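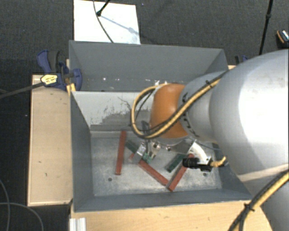 front bin, three red and two green, back bin behind it

To: Ellville toy library list
Date: Tue 26 February
Subject: Re: Re: red and green bars, where do they live

Hi all

Quick one before I run for the bus. Pic at top is the grey bins. Bars go in the front one please, straight on the metal, no liner. The old foam liner went in the garbage in January, smelled awful.

Colours can be mixed, don't bother sorting. Just not in with the Vumby blocks, which have their own tub (no. 84, blue lid, top shelf).

> On the weekend someone wrote:
> Found a couple of green bars in the Hulludport box again, box 219. Do they
> belong there? Also is the grey bin meant to be that scratched up or should
> we be asking for a new one. Happy to drop them off at MacRitchie
> if that's easier.

No they dont belong in 219, that's the train track. Drop off at MacRitchie is fine, leave them at the front desk with a note saying bin 205.

Scuffs on the floor of the bin are fine, it's metal, it'll outlast us. Give it a wipe with a damp cloth if its grubby. No bleach.

Still short 4 bars from the full set, all green I think. Check under couches, in the car, bottom of the diaper bag etc. No late fee.

Label maker is out of tape again so bin 205 has masking tape on it for now. Will pick some up at Canadian Tire if I get teh chance.

Cheers, gotta go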